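Skerkside wants to sell bakeries an arm that can pack rolls

The Skerkside bench kit is a small package: a jointed arm, a parallel gripper with gray fingertips, a controller and a software license for grasp planning. It is sold to shops that bake in short runs and pack by hand. The version under review is the second release, which went out to trial customers in November.

Bread is a poor match for the usual pick-and-place cell. No two pieces have the same outline, crust hardness varies within a batch, and a knotted roll gives flat fingers very little parallel surface to close on. The company's answer is to limit closing force in software and choose the grip angle per piece, working from a depth image taken before each pick.

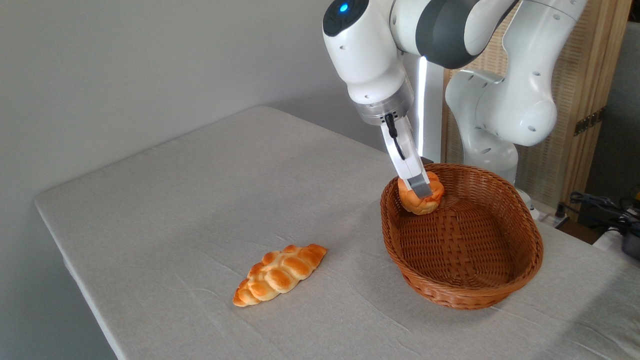
The Skerkside gripper holding a knotted roll at the rim of a wicker basket.

Marites Barredo runs applications work at the company's shop in Gavstead. She set the default force limit after a long series of trials with 300 rolls from a local bakery, each one inspected for crust damage after release. The resulting figure is stored in a profile called Soft Crust, and the operator can lower it but needs a password to raise it.

Setup took 2 hours in our case, most of it spent on calibration. The arm has to be shown the table height and the position of the container, and both must be repeated if the table is moved. Cloth surfaces are supported, with a caution in the manual: wrinkles can shift the height reading, and the fingers may stop early or press down on the product. The clearance setting that deals with this is buried on the fourth page of the menu.

Longer items are handled under a separate profile. A braided loaf is gripped across its width near the middle, and the planner rejects any pose that would tip it beyond 14 degrees. That limit is sensible for a glazed crust but makes the planner slow - it will often discard several poses before it moves.
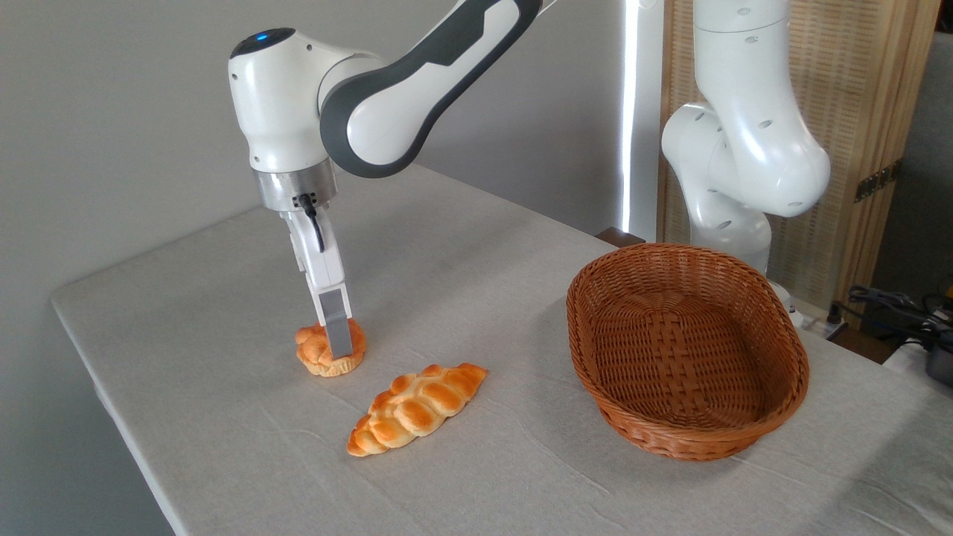 Teodoro Dela Peña is less patient with the planner. His bakery in Vestholm has had a trial unit since the first release, and he said the gripping is good enough now but the pause before each pick is what his staff complain about. He would accept a few dented rolls in exchange for a shorter cycle, and he has asked Skerkside for a setting that allows it.

The company says a faster planner is in testing. It will be a free update for kits with the current controller, while first-release units need a replacement board from Prokopenko, priced at 400 dollars before installation. Fingertip pads are a wear item and ship in pairs.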